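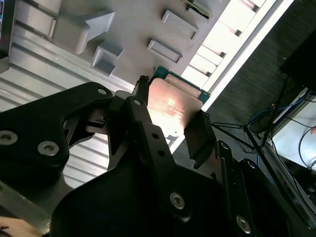
Why does a computer get warm?

Put your hand near the back of a games console after you've been playing for an hour. Feel that warm air? I used to think there was a tiny heater inside (I was six, so let me off). My aunt Mahlet told me there wasn't, and that the warmth was coming from the computer thinking. I thought that was brilliant, and I still do!

Computers don't really think, of course. What they do is switch things on and off. The part that does most of the work is called the processor, and it's full of switches called transistors. They are so small that you could line up 1,000 of them across a full stop and still have lots of room left over. Every time you jump over a wall in a game or type the letter B, a huge crowd of these switches flick on and off.

Now, the switches need electricity, and electricity has to squeeze its way through very, very thin bits of metal and other stuff. Rub your hands together fast. Go on, really fast! They get warm, don't they? Something a little bit like that goes on inside the wires. The electricity bumps along, and some of its energy turns into heat.

A bit of heat is fine. Too much is a problem, and the computer will slow itself down or even turn itself off to stay safe. So the heat has to go somewhere.

The first helper is a flat metal lid on top of the processor, called a heat spreader. Heat moves through metal easily, which is why a metal spoon left in hot soup gets too hot to hold and a wooden one doesn't. The lid takes the heat from one small spot and spreads it out, like butter on toast.

On top of that there is often a heat sink – a chunky block of metal with lots of thin fins. The fins give the heat plenty of places to escape into the air. Then a fan blows the warm air away, and that's the whooshing noise you hear.

Try it yourself

You need two mugs of warm water from the tap, a metal spoon and a wooden spoon. Put one spoon in each mug and wait 4 minutes. Then touch the tops of the handles. Which one feels warmer?

My friend Kirstin tried it with a plastic spoon as well, and you can too if you've got a third mug.

One more thing: don't leave a laptop running on your duvet. The air holes get covered up and the warm air can't get out. A table is much better, or a big tray on your knees.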